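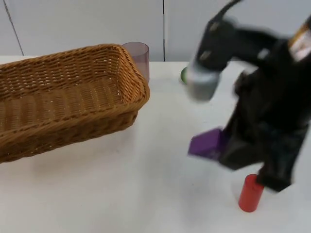 Ticket 239: Nightly mail queue stalls on Pravov relay
Status: Open, waiting on vendor
Opened: January 2004
Product: Dirkora Mail Gateway
Site: Jatberg office

Summary

Outbound mail stops leaving the relay at some point after the nightly backup starts. Inbound mail is not affected. Messages stay in the deferred queue until the gateway service is restarted by hand. Users see no error. The sender's copy shows as sent.

Symptoms

Queue count climbs from the start of the backup window and does not drop. On the worst night it held over 63 messages. The log repeats one line for each message:

deferred: connect to smarthost: operation timed out

Telnet to port 25 on the smarthost from the relay console connects at once and returns a normal banner. Same test from the Mägi server, same result.

Steps taken

1. Restarted the gateway service. Queue flushed. Stalled again the next night.

2. Checked free disk space on the spool volume. 67 percent used, no change during the backup.

3. Replaced the patch cable and moved the relay to another switch port. No change. Port counters show no errors on either port.
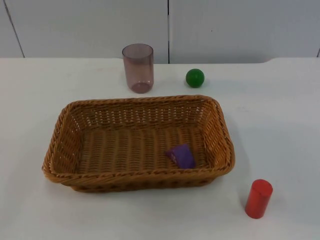

4. Set the outbound connection limit to 5. The stall came later in the night but still came.

5. Turned the backup job off for one night. No stall. Turned it back on, stall returned.

6. Moved the resolver entry in the gateway config from the Mägi server to the router. Two nights clean so far with the backup running.

Analysis

The backup agent on Mägi holds the DNS service for several minutes while it copies the zone files. The gateway gets no answer for the smarthost name and appears to cache the failure with no expiry. The log text is misleading, as the connection is never attempted.

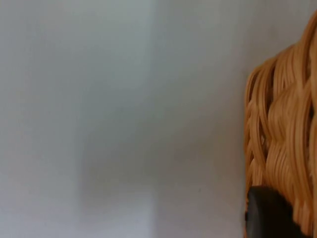 A packet capture taken during step 5 supports this. There are lookups to Mägi with no reply, then no further lookups at all until the service is restarted. The vendor has been asked whether the negative cache time can be set in the config file. The manual lists a setting for positive answers only.

Workaround

Leave the resolver pointed at the router. Do not put Mägi back as a secondary, the gateway tries both in turn. If the queue stalls anyway, save the log before restarting the service and attach it here.

Next review in March, or when the vendor replies.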